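Ten Thousand Steps and Other Numbers I Don't Trust

Posted September 29, 2024

My phone congratulated me again this morning. I had walked to the kitchen, to the mailbox and back, and it put a little burst of confetti on the screen. I have been getting these since February, when Pei-shan Chiu talked me into joining a walking challenge run by an app called Keklow, and I have become less convinced with every burst.

The pitch was simple. Walk more, sleep better, lose a bit of weight, feel sharper by the end of the month. I'll give them the first one. I did walk more. The rest I can't vouch for, and I don't see how the app can either, seeing that it never asked me how I slept.

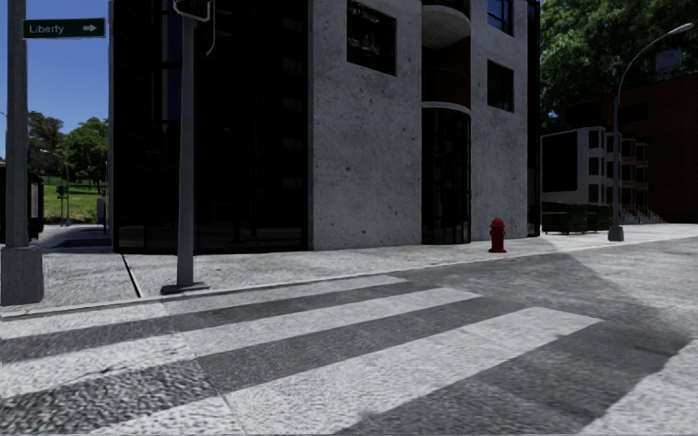

Where the goal comes from

Keklow starts everyone at 2000 steps and nudges you up from there. I wrote to ask how they picked the starting figure and got a cheerful note about "building momentum". I wrote again and got the same note. Po-yen Tseng wears a Kirkegaard band on one wrist and carries a phone in his pocket, and after one loop of the park the two disagreed by 166 steps. Which one gets the confetti?

I also don't love the streaks. I had one going for 40 days, then caught a cold and stayed in bed, and the app told me I'd "let it slip". I had a fever! A decent walking habit ought to survive a cold without a scolding.
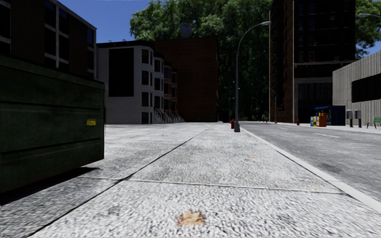 So is walking any good for you, or is it all hype?

Walking is fine, and I plan to keep doing it. My quarrel is with the paid plan, the badges, and the idea that a stroll needs a score before it counts.

The paid plan, by the way, is 16 dollars a month. For that you get a "coach", which in my case was a string of messages telling me to drink water. I canceled it – it took three screens and a survey – and my walks stayed exactly as long as they were.

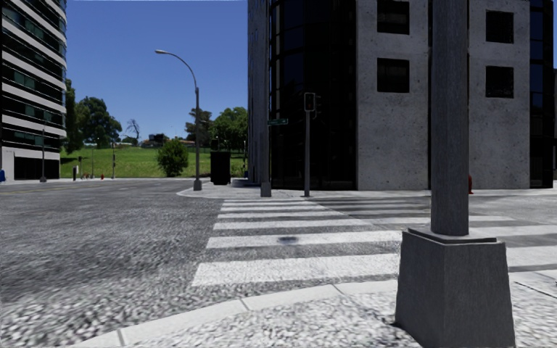 Hema Namboodiri wrote in after my last post to say I'm being unfair. The streak got her out of the house all through a bad winter, she says, and she doesn't much care whether the count is right. Fair enough. I'd still like to know if she'd have gone anyway with a friend waiting at the corner, but I can't prove she would have.

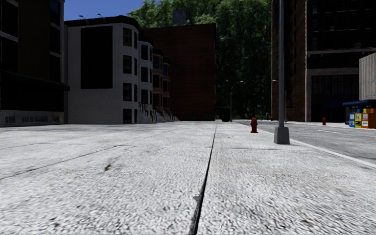
What I've settled on is dull. I leave the phone in a drawer and pick a place to turn around. A lamp post with a chunky gray base does the job very well, and it doesn't send me messages afterward. If I feel good when I reach it I go on to the next one, and if I don't I head home. Kekeli Amegashie thinks I'll be back on some app by spring, probably the new Irkness one with the cartoon fox. I have seen the fox. I'm not tempted so far.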